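Utilizamos cookies propias y de terceros para mejorar la navegación y medir las visitas. Aceptar todas | Configurar | Rechazar

NOTA DE PRENSA

Kalico presenta Seker, una colección para cuartos pequeños con demasiadas obligaciones

14 de mayo de 2023. La firma de mobiliario y organización doméstica Kalico lanza Seker, una colección de 7 piezas pensada para esas habitaciones en las que se trabaja, se cuelga la ropa y se acumulan los cables sin que haya mediado decisión alguna al respecto. La colección incluye un escritorio estrecho, un perchero de suelo, una cajonera, una bandeja para cables, un gancho de respaldo, un estante de pared y una caja para regletas a la que el equipo de diseño dedicó más reuniones de las que está dispuesto a reconocer.

El proyecto parte de un estudio que Kalico realizó durante el mes de abril entre unos 600 hogares. La pregunta era sencilla: qué hay ahora mismo en el respaldo de su silla de trabajo. Las respuestas mencionaban chaquetas, toallas, bolsos, otra chaqueta y, en un caso, las cortinas de la temporada anterior. El armario, cuando lo había, aparecía citado como el lugar donde la ropa pasaría a estar el fin de semana.

Antes de dibujar nada, el equipo pasó varias jornadas en habitaciones reales, amuebladas como se amueblan las habitaciones reales: con lo que ya se tenía. Una de ellas reunía en pocos metros un escritorio blanco arrimado a la pared, una silla de oficina negra con reposacabezas y malla en el respaldo, y prendas que había que levantar con las dos manos para verlas enteras. Una prenda azul marino sostenida delante de la mesa llega casi al suelo, dato que cualquier fabricante de percheros debería apuntarse antes de fijar la altura de la barra. 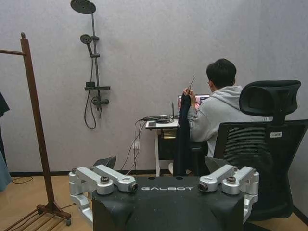
El escritorio, que también querría ser armario

La pieza central de la colección es el escritorio Seker, disponible en 2 anchos y con tablero blanco. Kalico ha optado por un fondo contenido, suficiente para un monitor pequeño y para apoyar las manos, con un canto posterior rebajado por el que pueden bajar los cables. Que bajen ordenados depende ya de cada familia, aunque la bandeja inferior hace lo que puede.

La cajonera se vende por separado y cabe debajo del tablero. Lleva ruedas en las cuatro esquinas, con freno en las dos delanteras. El equipo descartó una versión sin freno tras comprobar que, en un suelo ligeramente desnivelado, la cajonera tendía a marcharse cada vez que alguien buscaba un bolígrafo.

El suelo, territorio de la regleta

Las visitas dejaron claro que el gran problema del cuarto polivalente no está sobre la mesa. Está debajo, y se extiende. En aquella misma habitación, cables negros y blancos descendían del escritorio y cruzaban un bonito suelo de madera clara en espiga hasta una regleta blanca instalada, con total naturalidad, en el centro. Había además un sistema de ducha negro montado en la pared, con su rociador redondo, su ducha de mano y su flexo, a poca distancia de la mesa. La colección Seker no incluye grifería. El departamento de producto ha tomado nota de que los cuartos multiusos lo son cada vez más. 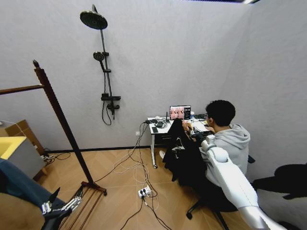

Escritorio blanco, chaqueta negra en el respaldo y cables por el suelo: una jornada de trabajo corriente.

La caja para regletas Seker se apoya en el suelo o se fija bajo el tablero, tiene salidas por ambos extremos y se abre sin herramientas. El modelo admite también adaptadores voluminosos, esos que ocupan su hueco y el del vecino.

Un sitio para la chaqueta

El perchero de suelo, de madera teñida en tono oscuro, lleva una barra horizontal para perchas y montantes inclinados. Ha sido desarrollado con el taller Liepiņa, encargado también del gancho de respaldo: una pieza metálica que se engancha a la silla y permite colgar la chaqueta sin que arrastre. Kalico es consciente de que esto último equivale a rendirse — pero con un acabado muy cuidado.

Precios, acabados y disponibilidad

La colección se ofrece en 3 acabados: blanco, gris claro y nogal oscuro. Las piezas pueden comprarse sueltas, y el escritorio se entrega desmontado, con llave incluida y unas instrucciones que por fin indican cuál es la parte de arriba. Las tarifas están a disposición de tiendas y medios en la zona profesional de la web de Kalico.

Seker ya puede verse en las tiendas de la marca y en los puntos de venta de la cadena Gokidden, donde se expone montada, con ropa en el perchero y con los cables puestos.

Sobre Kalico

Kalico diseña y distribuye muebles auxiliares y soluciones de orden para viviendas de tamaño moderado. Trabaja con talleres externos y mantiene un servicio propio de recambios para tornillería, ruedas y tiradores.

Contacto para medios: departamento de comunicación de Kalico. Imágenes en alta resolución y muestras de acabado, previa solicitud.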